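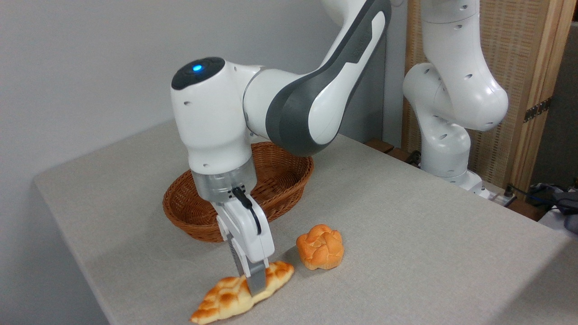
4.2 Filling the bread basket

Bread for the Hevdale breakfast table is set out in woven baskets, one to each table. Before filling, place the basket on a clean, level surface with the bread beside it. Long pieces with a crackled crust mark easily and should be kept a little apart from round buns.

1. Check that the basket is empty and free of crumbs.
2. Lay the long roll in first, along the length of the oval.
3. Add the round bun last, folded side up.

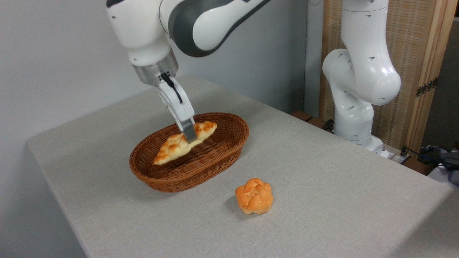
Figure 6. Long roll over the basket, step 2.

Caution: do not press bread down to make it fit. Replace any basket left out for more than 30 minutes.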